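Minutes, equipment planning meeting, 11/10/25

I'm on minutes again, so apologies in advance for the wandering bits. I've written it up in the order we talked, which isn't the order on the agenda (we did item four first while the projector warmed up, then went back).

**Where we're at from last time**

The September minutes were accepted with one fix: I'd put the Donda quote down as including freight and it doesn't. Freight is extra, and it's a fair whack extra if we want it before the break. I've corrected the file.

The old action about asking Ghauri for a longer warranty is closed. They'll stretch it if we take the service plan, they won't if we don't, and we all agreed we'd expected that answer.

**The folding cell**

This took up most of the meeting! We've been going back and forth on whether to buy the complete folding cell from Jeltutow or build up our own from an arm, a table and the Ghauri grippers. The complete cell arrives working, with someone to set it up. Our own would be cheaper on paper, and then we'd all spend our evenings on brackets.

I said my piece, which is that we're a small group and our time never shows up in the spreadsheet. The counter (and it was a good one) was that the Jeltutow cell is locked to their software, and every change to the folding routine would mean a support ticket. We've been burnt by that before with the label printer, and I'll leave the label printer out of these minutes.

We settled on asking Jeltutow for a price with the open controller option, and holding the build-it-ourselves plan until that comes back. If the price is silly we go our own way.

**Hand-held grippers and garment work**

Lots of chat about this one. The T-shirt demonstrations are still the main job for the hand-helds, and the feeling in the room was that we should get the work surface and the finger pads sorted before spending on anything fancier. Pads come out of consumables at the moment, and that line is already looking thin. I'd like them on their own line so we can see what we're spending. 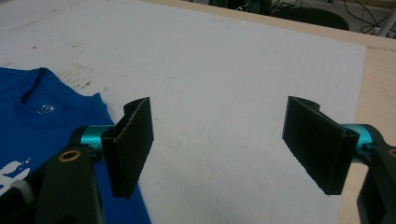

Will spare finger pads come out of this year's money or next year's?
Next year's, apart from one box of 20 that we'll order now so we've got something on the shelf.

There was a side discussion on whether we could mould our own pads. I'm keen to try it, others are less keen, and it's not going in the budget either way. If I want to muck about with silicone I can do it with what's in the cupboard.

We also talked about surfaces. Wotwood can cut us proper benchtops to size, and they'll do a pale finish or a dark one for the same money. Pale shirts vanish on a pale top, dark ones vanish on a dark top, so the sensible thing seems to be one of each colour and swap them over. Wotwood need the drawings before they'll hold the price. I've got a rough set, they need tidying.

**Money**

The figure we're working to for small equipment is $2000, and that has to cover the benchtops, the box of pads and cable covers. The cable covers were a late addition and went through without any argument at all, which may be a first for this group.

The cell is separate and goes in as a capital request. The form wants a replacement year for anything it's taking over from, so we've put 2028 for the current arm. I think that's optimistic, but it matches what's in the asset register and I didn't want to open that can of worms at the end of a long meeting.

Donda's quote for the storage drives runs to 54 days from the date they sent it. We're not ready to say yes. The worry is that we'll fill them faster than planned once the garment recordings pick up, and then we're paying freight twice. Somebody suggested a bigger first order, somebody else suggested deleting a few things, and we parked it.

**To do**

- Ask Jeltutow for the open controller price, in writing this time
- Tidy the benchtop drawings and send them to Wotwood (me)
- Order the box of pads from Ghauri
- Put pads on their own budget line (me again)
- Get a freight figure out of Donda for a slower delivery
- Measure the cable runs before ordering covers

Next meeting is after the Jeltutow price lands. I'll send a note around, and please bring your own mug.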